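Vitura Automation Safety
17 July 2025

1/ We are publishing the findings of our review into the grip force fault reported in May at our Prultitz test site. No one was hurt. The fault was serious enough to stop work on every arm at the site, and we believe other operators should be able to read what we found.

38 shares · 6 comments

2/ During a routine handling run, an arm closed on an item and did not release when the operator gave the open command. The operator, Tarek Khoury, pressed the emergency stop. Power to the arm was cut as designed. The fingers stayed closed, also as designed, and the item had to be freed by hand.

3/ The release command had reached the controller. It was placed in a queue behind 200 status messages and was dropped when the queue filled. The screen showed the command as accepted. An operator looking at that screen had no means of knowing that the gripper would not open.

4/ The review was led by Fenna Hoekstra. Her team repeated the run with the original software and produced the same fault 11 times. It did not appear when status logging was switched off.

5/ We also looked at how the fault was handled on the floor. Two earlier reports of slow release had been entered in the shift log and closed as operator error. They should have gone to the safety desk. Gerrit Vermeulen has reopened both, and the operators concerned have received a written apology.

21 shares · 3 comments

6/ The following changes are in force. Open and stop commands now travel on their own channel and cannot be queued. The screen shows "released" only after the finger position has been read back. Any report of slow release is a safety report – it may not be closed on the same shift.

7/ Arms returned to handling work one at a time, at reduced speed and with light household items only. An operator stays within reach of the stop button through each run. 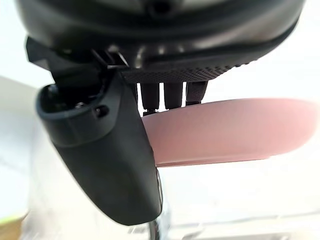 8/ Full speed will be restored once each arm has completed 200 runs without a missed release. One arm has met that mark. We will not set a date for the others.

9/ Sites using the Farahani controller package should check their version. Version 6 and earlier share the same queue. Dirk Schouten is the contact for the update, and sites that cannot install it should turn off status logging until they can.

10/ One question is still open. We do not yet know why the queue filled on that run and not on the many before it. Kobe Martens is examining the network records, and a further note will be posted on this account.

14 shares · 11 comments

Last updated: 3 hours ago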